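Two Fingers, One Vase: Comparing Grippers Before the Hardware Arrives

Simulation has become the cheapest place to reject a gripper. The harder job is knowing which rejections to believe.

2 March 2026

The brief given to Haiyan Cheng was narrow. A small integrator, Masanja, wanted a parallel-jaw gripper for a table-clearing cell handling ornaments, crockery and display pieces of mixed shape. It had shortlisted two candidates, the Oltari and the Wamia, and had budget to buy one. Cheng was asked to rank them in simulation before any purchase order was raised, using the same arm, the same controller and the same set of objects for both.

She allowed 27 test layouts per gripper. Each was run 10 times with small random offsets applied to object position and camera pose, giving 270 grasp attempts a side. Friction coefficients were held constant across the whole set. So were approach speed and the force ceiling.

The controller was Mutent, a commercial package that takes a wrist camera feed and a fixed camera feed and returns a Cartesian target for the tool flange. Mutent does not know which gripper is fitted. It is told the maximum opening, the finger length and the offset from flange to fingertip, and everything else is left to the user. That suited the exercise, as it meant a change in results could be traced to the gripper model or to those three numbers.

Most of the early faults were in the three numbers. The Oltari data sheet quotes finger length from the mounting face of the finger. The Wamia sheet quotes it from the front of the body. Entered as published, the two values put one gripper's fingertips 19 millimetres lower than the controller believed them to be, and the first batch of runs ended with contact against the table. Cheng measured both models from the flange face, re-entered the offsets and discarded the batch.

The second problem was occlusion. A wrist camera mounted close to the body sees a good deal of its own gripper, and how much it sees depends on the shape of the housing as well as the width of the fingers. With the jaws open and low over the work, a finger can cover part of the target at the moment the controller most needs its outline.

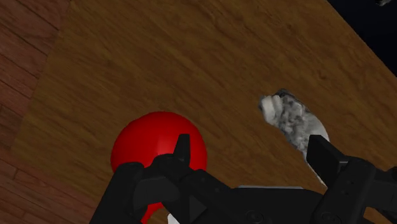 Does a wider opening make a parallel gripper more reliable on mixed objects?

Only up to a point. Extra opening gives more tolerance for position error on approach, but it also needs more clear table on either side of the object, and in a crowded layout that clearance is often missing. Once the opening exceeds the object width by more than the expected position error, the additional travel mainly adds closing time and the chance of touching a neighbour.

Cheng's results bear this out. The Wamia has the larger opening and did better on isolated objects. On crowded layouts the order reversed, and most of the Wamia's failures were logged as contact between a finger and an object other than the target. The Oltari's narrower travel left it with less margin for a poor estimate from the camera, yet its approach path was more often free.

Round objects were a separate case. Flat fingertip pads meet a sphere at two small patches, and any vertical error turns the closing force into a force along the surface. Close below the equator and the ball rises into the hand; close above it and the ball is pushed down and out. Both grippers were sensitive to this. The remedy was in the controller, where a height correction derived from the fixed camera replaced the wrist estimate during the final part of the descent.

Irregular objects gave the least repeatable results. A faceted shape may offer a pair of nearly parallel faces at one yaw angle and none a few degrees away. Cheng ran a sweep of yaw angles on each irregular object and found that the better angles were the same for both grippers. She concluded that pad compliance would matter more than jaw geometry, and that the simulation could say little about it. The contact model in use treats pads as rigid with a friction value. Real elastomer pads deform, fill small hollows and wear.

Her notes carry a warning to Masanja on that point. A failed grasp on an irregular object in simulation should be read as unproven. A failed grasp caused by collision with the table, a neighbour or the arm's own links can be taken at face value, provided the geometry has been checked.

Reach was examined last. The mounting position placed the arm on a separate table beside the work surface, and poses that were comfortable near the base became awkward toward the far side, where the elbow had to drop to extend. A longer gripper makes this worse in a top-down approach, as the wrist must sit higher for the same fingertip height. The fixed camera was used to check clearance between the wrist, the fingers and the tallest item on the table during transit moves.

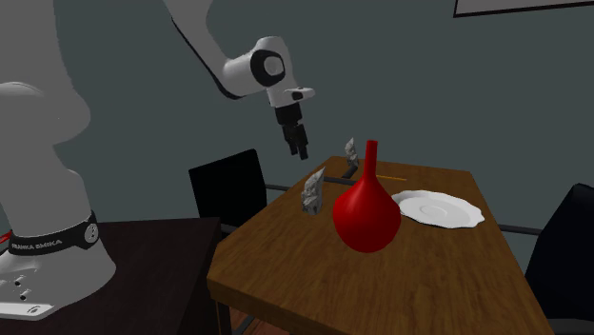 Haiyan Cheng's ranking did not convince every reader of the draft report. Wroting all failures down as equal, one reviewer objected, hides the cost of each: a dropped plate and a missed grasp are both a zero in the table, but only one of them stops the cell. The same reviewer asked for transit collisions to be reported apart from grasp failures, and for the yaw sweep to be repeated with the pads modelled as soft bodies.

The first request was met. Failures were re-sorted into misses, drops, neighbour contacts and self-collisions, and the gap between the grippers changed in character. The Oltari missed more often. The Wamia disturbed the layout more often. For a cell that can retry a grasp without human help, a miss costs one cycle, while a disturbed layout may invalidate the stored positions of everything near it. On that basis the Oltari moved ahead.

The soft-body request was declined for this round. A single run with deformable pads took far longer than a rigid one, and there were no measured pad properties to feed it. Cheng proposed instead that the chosen gripper be tested on a bench with two pad hardnesses, and that the results be used to fit a friction value for later simulation work.

A few settings from the exercise may be useful to others doing similar comparisons. Offsets should be measured from the flange face on the model itself and checked by driving the fingertips to a known point on the table. Camera pose should be varied along with object position, or the controller will be flattered by a perfect calibration. Closing speed should be matched between grippers in millimetres per second at the fingertip, as percentage settings do not compare across makers. Logs should record the first contact of each attempt, including which link made it. Without that last field, the neighbour contacts in this study would have been counted as ordinary misses.

Lighting was left at one setting throughout, which Cheng lists as a gap. Glossy surfaces are a known difficulty for depth estimation, and rendered highlights behave more politely than real ones. Masanja's site has overhead fittings and windows on one side, so the bench tests will include runs with the blinds open.

The recommendation sent to Masanja was for the Oltari, with the standard fingers and a spare set of softer pads. Bench work is scheduled for August, and the same 27 layouts will be set out by hand from a printed template so that the physical runs can be compared with the simulated ones layout by layout.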